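Home | Checklists | Rentals | Ask Us | Log In

Move-out kitchen and bath check, Unit 18, with my comments

I do this walk-through the same way every time, starting at the front door and going left. Most of it passed. Where it didn't, I wrote down why, so the next tenant and I aren't arguing over it in August. 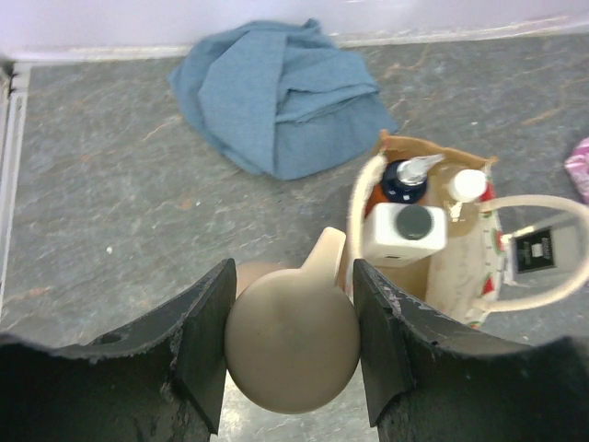 Yatziri Ponce
Property inspector, Borkuldale office

1. Smoke alarm, hallway - PASS. Loud enough to make me jump, and I was the one pushing the button!

2. Outlet by the kitchen sink - FAIL. The test button clicks but the power stays on. I taped it over and put in work order 2591. Please don't peel the tape off to run the toaster.

3. Under-sink pipes - PASS, with a note. I ran the tap for 3 minutes and the paper towel I'd laid under the trap came out dry. There's an old stain on the cabinet floor (it was on the last report too).

4. Stove anti-tip bracket - FAIL. It's there, but the back leg isn't in it. Whoever cleaned behind the stove slid it back crooked. Easy fix.

5. Cabinet doors - PASS. One hinge is squeaky and I'm letting it go.

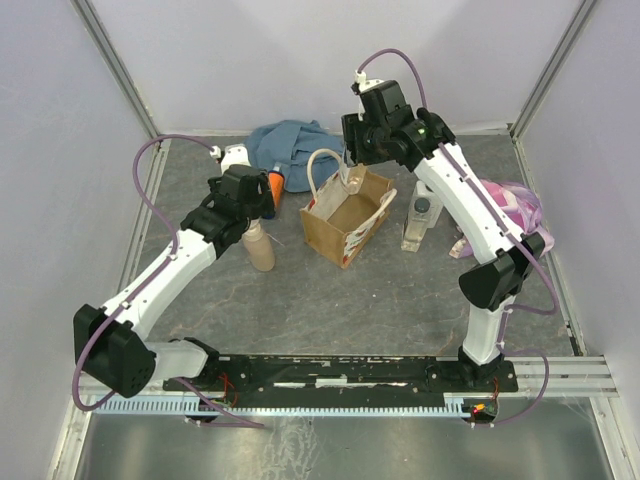 I did tighten the handle on the end one while I had the screwdriver out, so that's off the list too.

6. Bathroom fan - PASS, barely. It held up a square of toilet paper, but I'd like the cover washed.

7. Window locks - PASS. The bedroom one needs a good shove.

8. Water heater - set at 120 last time, and I haven't gotten to it yet because the closet key is still over at Olmedo. Leaving this one open.

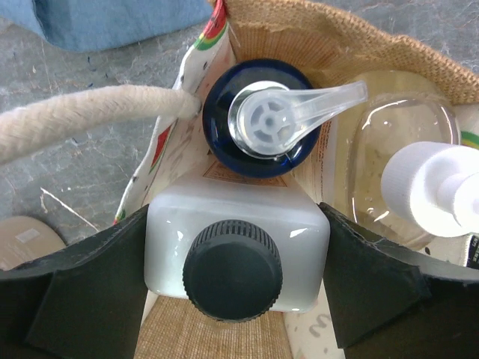 Corina Pichler: Could you add the dryer vent to this list? Ours was packed with lint when we moved in, and it wasn't on any sheet we signed. It took me 20 minutes to clear it out.

Good call, Corina. I'm adding it as number 9 and I'll check it when I go back for the water heater.

Recent checklists
Jiltau Court: stairs and railings
Porch lights and door locks
Furnace filter log

Contact the office | Copyright Jirimard Rentals | Back to top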